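Grodidell cell — README

Setup, care and repair notes for the single-arm table cell. Read this before you touch the gripper. If you only have a minute read "Daily start" and "Things that break".

Last edited November. Maintainer: Hye-jin Jin. Old notes from the Greenwood bench are NOT valid here, different fingers, different mount, do not copy the offsets over.

Contents
What this is
Layout
Daily start
Fingers and pads
Wrist camera
Homing and offsets
Things that break
Data this cell produces
Spares
Open items

What this is

One arm, one parallel gripper, one wrist camera, one white table. Software side is Josido (driver and homing) and Stallow (recorder). This file covers hardware mostly. Josido has its own README in its own repo, it is better than this one.

Layout

Arm is bolted at the near side of the table. Table runs up against the wall on one side, so there is no walking around it. Approach from the open side only. E-stop is under the table lip on the open side, right hand if you are facing the wall. Know where it is with your eyes closed.

People sit and work past the far edge. Keep the joint limits file as shipped, it stops the arm well short of that edge. If you widen limits for a test put them back the same day. Someone didn't on a Monday and we lost a monitor stand.

Table gets wiped with a dry cloth. No solvent, it leaves a shine and the shine shows up in the depth map. Faint scuffs are fine, leave them.

Daily start

1. Look at the fingers before power. Pads seated, tape flat enough not to touch anything, no cable across the rail.
2. Table clear inside the arm's reach.
3. Power the arm, wait for the brakes to click, then gripper power. Not the other way round. Gripper first gives you a comms fault and you will do the whole thing over.
4. Run home_gripper from Josido. Slow open, slow close, slow open.
5. Check the camera stream comes up. If it's upside down the config got swapped, see Wrist camera.
6. Close on the test block 4 times. All four should hold. If one slips, stop and go to Fingers and pads.

Shutdown is the same list backwards, with the arm parked high. Don't park it with the fingers resting on the table, the pads take a set overnight.

Fingers and pads

Fingers are black bodies on a short linear rail. Soft red-orange pads go over the tips. The pads are the wear part, everything else should outlive us. 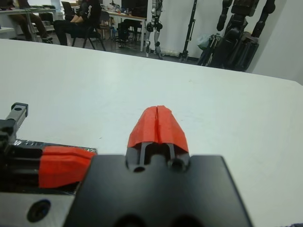
Changing a pad: gripper open, gripper power off, arm power can stay on with brakes engaged. Pull the old pad straight off the tip, dont twist. Wipe the tip. Push the new one on until it bottoms out, then pull back gently to check it grabs. Always change both. One new and one old pad gives you a crooked grasp and the offset will be wrong in a way that is hard to spot.

Change when the grooves go smooth or when the test block slips twice in a day, whichever is first.

Finger screws: hand tight plus a small nudge with the short key. No power driver. They're small and they go into a part we can't easily replace. Thread locker is the weak kind, one drop, let it sit over lunch.

Foil tape on the finger body stays on. It gets crinkled, that's ok. If it lifts at an end, press it back down or replace the strip. Keep it clear of the pad, tape under a pad means the pad walks off.

Rail: wipe, one drop of light oil, cycle open and close by hand with power off. Every 2 weeks if the cell is in daily use. Too much oil ends up on the pads and then you're changing pads.

Wrist camera

Fixed focus, don't turn the lens ring. It is supposed to see the fingertips and the table past them. If you can't see both pads with the gripper open, the bracket has moved. Loosen, set, tighten, redo hand-eye calibration. No shortcuts on the calibration, people try and then we throw out the recordings.

Upside down stream: set flip to true in the cell config. It resets after Josido updates. Known, not fixed.

Homing and offsets

Offsets live in cell.yaml next to this file. After ANY finger or pad work:

run home_gripper
run the width check with the thin gauge, then the thick gauge
write the new zero to cell.yaml
commit it, with your initals in the message

If the zero moved by more than 2 mm something isn't seated. Don't commit it, take the pads off and start again.

Things that break

Gripper won't home, motor hums: something on the rail. Power off, look, wipe. Usually a crumb of old pad.

Gripper homes but one side lags: finger screw loose. Tighten, re-home, new zero.

Comms fault at start: wrong power order. Everything off, wait, start over.

Camera drops out when the wrist rotates: cable strain. Check the clip at the wrist first. The cable needs a loose loop there, if it's tight at full rotation it will die again.

Pads slide off during a run: tip was oily, or the pad is old and stretched. New pair.

Arm stops mid-move with a limit error: probably correct. Look at the target pose before you blame the limits file.

Data this cell produces

Each run is one folder. Wrist video, joint states, gripper width, cell.yaml copied in at start. The yaml copy matters — it's the only record of which zero was in use.

The wrist video shows the room past the table, including people at their desks. Treat all of it as internal. Anything going outside gets cropped to the tabletop first, ask Hye-jin before you send it.

Folders marked 7 are from before the current bracket. Different view, don't mix them in with the rest.

Spares

Pads: drawer under the arm controller, bagged in pairs. Reorder when we're down to 6 pairs.
Finger screws: same drawer, small tin. Put the lid back.
Camera cable: one spare, tell Hye-jin if you use it.
Rails: none on hand. Long lead time, so be nice to these.

Open items

flip setting should survive updates
width check should write the zero by itself
second E-stop for the desk side — cable is here, needs mounting
proper drawing of the finger bracket, current one is a phone photo of a whiteboard

Questions to Hye-jin Jin or open an issue in the Grodidell repo. Put the contents of cell.yaml in the issue or you'll just be asked for it.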